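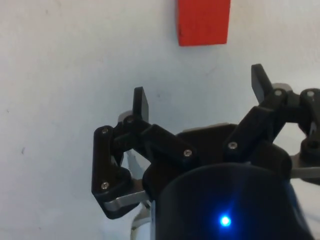 Lullbridge Gripper Guarding and Inspection Kit

The Lullbridge kit covers the routine checks expected of a two-finger linkage gripper in a shared work cell. It is sold by Lavside as part 1248 and contains pad gauges, a torque driver, a pinch-point test probe set and a bound inspection log.

Scope

For electric grippers with exposed pivot linkages and flat fingertip pads, with or without a wrist camera. Vacuum and magnetic tooling are outside the scope. The kit supports a site risk assessment and does not replace one.

Pinch points

Linkage fingers open gaps between the bars and the palm that close again as the fingers move. Test each gap with the probe at full open, half stroke and full close, with the drive locked out. Record any gap that admits the small probe at one position and traps it at another. These gaps must be listed in the cell's risk assessment by finger and by joint.

Fasteners

Check every pivot screw against the gripper maker's torque value. Mark each head with a paint line after tightening. A broken line at the next check is logged as a finding, even where the screw still holds torque. Do not apply thread locker to a joint unless the maker calls for it.

Fingertip pads

Replace pads in pairs. Pads at different heights on an open gripper should be measured again square to the palm, as a wrist camera view can exaggerate the offset.

Status light

A lit LED is not proof of a safe state. Staff must confirm lockout at the controller before reaching between the fingers. Light color codes differ between makers and should be posted at the cell.

Test parts

Use plain blocks with straight edges for grip trials. Keep hands clear of the approach path and use a stand to present the block.

Contents

4 pad gauges
9 probes
Torque driver with case
Inspection log, up to 341 entries

Ordering

Replacement logs and probes are stocked at the Akpalu warehouse. Technical questions go to Dorin Grecu; calibration returns go to Jamshid Soltani. The log layout was revised in June, and older pages remain valid until the book is full.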